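Coltdale Textile Reuse Project
Progress report to the Hestberg Fund
February 18, 2018
Prepared by Jana Janssen, project coordinator

1. Summary

The project is on schedule except for the mending classes, which started later than planned. We have taken in 2294 kg of used clothing and household textiles since the grant began. Most of it came through the collection points at the library and the Toprak warehouse. The third point, at the bus station, was closed for building work and brought in very little.

2. Collection and sorting

Sorting is now done twice a week instead of once. Svetozár Kubíček leads the sorting team and has rewritten the grading sheet so that it fits on one page. Grade A goes to the shop, grade B to mending, and grade C to the rag merchant. Sheets, curtains and other large pieces used to be graded along with clothes and are now kept apart, which has cut the time spent refolding. 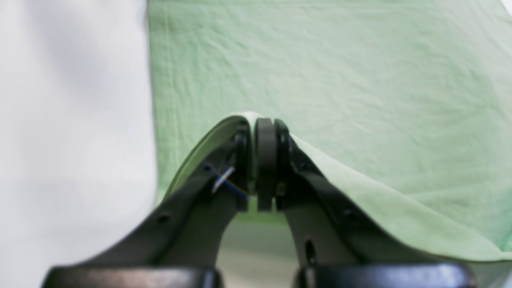 Pale green cloth.

The rag merchant, Vurilier, has changed its terms and will only collect full cages. We have room for four cages at present and would need to rent more space if grade C volumes rise. Ľudovít Hudec is asking the landlord about the unit next door.

3. Shop

The shop took 900 euros a month over the winter, against a target of the same amount. Children's coats sold out early and we could have sold more. Men's shirts are slow and we have reduced the rail to make room for bedding.

The card reader was out of use for nine days in total. The supplier has replaced it and we have not been charged.
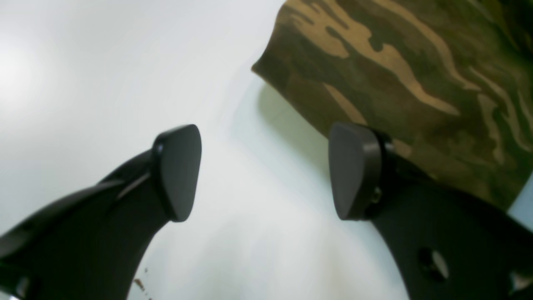 MENDING AND TRAINING

Classes began five weeks late as the first tutor withdrew. Purificación Soler has taken over and runs a beginners' group and a repair evening. So far 83 people have attended at least one session. Attendance at the repair evening is good, but the beginners' group loses people after the second week. She would like to shorten the course from eight weeks to five, and we ask for the Fund's agreement to this change.

Two of the six sewing machines need new motors. We have a quote and can meet the cost from the equipment line.

5. Budget

Spending is slightly under plan. The underspend is in tutor fees, for the reason given in section 4. Van costs are over plan following a gearbox repair. Lukian Antoniuk has sent the full accounts separately, with receipts.

6. Next period

The bus station collection point should reopen in April. We will also print new bag labels, settle the question of extra space and begin the shorter course if it is approved. The next report will include the results of the customer survey.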